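Home | Browse topics | Laundry & Closets | Ask | Log in

Tabletop clothes rack - how do I stop the long one dragging?

posted by Lullel

I have a little wooden rack on a gray table, two hoop hangers, and a camo thing in orange and black that refuses to hang like an adult.

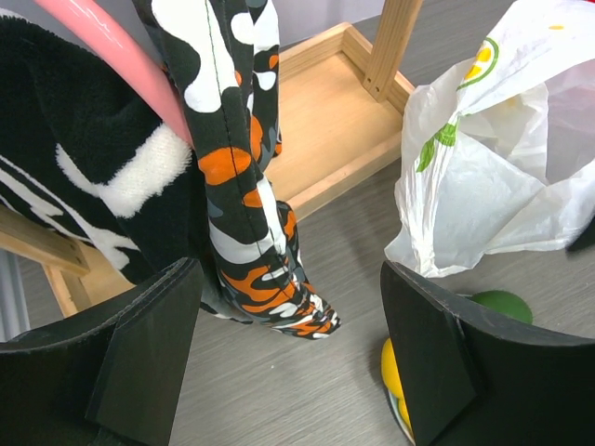

The camo one, at its lowest point.

The zebra one behaves. Do I need a taller rack, or new hangers? The fruit plate lives on the same table and isn't moving.
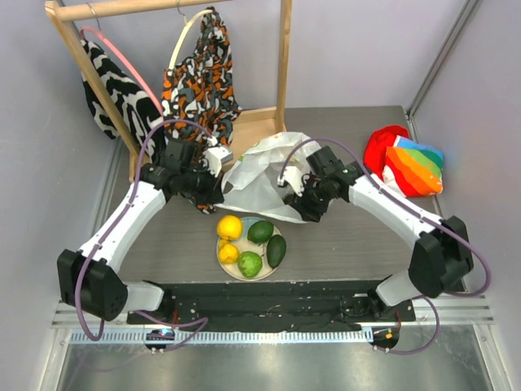
I've also got a red cloth and a striped one with no hanger at all, so advice on those is welcome.

Gustton
8 votes

Buy a bigger rack. Mine holds 24 shirts.

Staltden
115 votes

Skip the bigger rack.

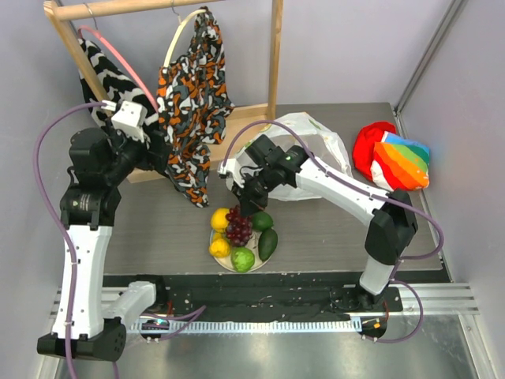 Long pieces on a short rack want folding before they go over the hoop. Fold it lengthwise, then drape it at the halfway point so both ends hang even. Yours trails over the base and onto the table, headed for the grapes. Cloths can stay folded - they don't care. 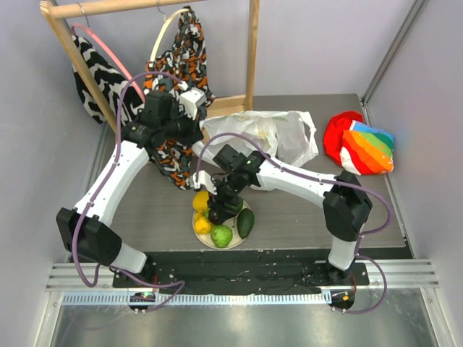

Pink hoop for the zebra, and I'd leave it there.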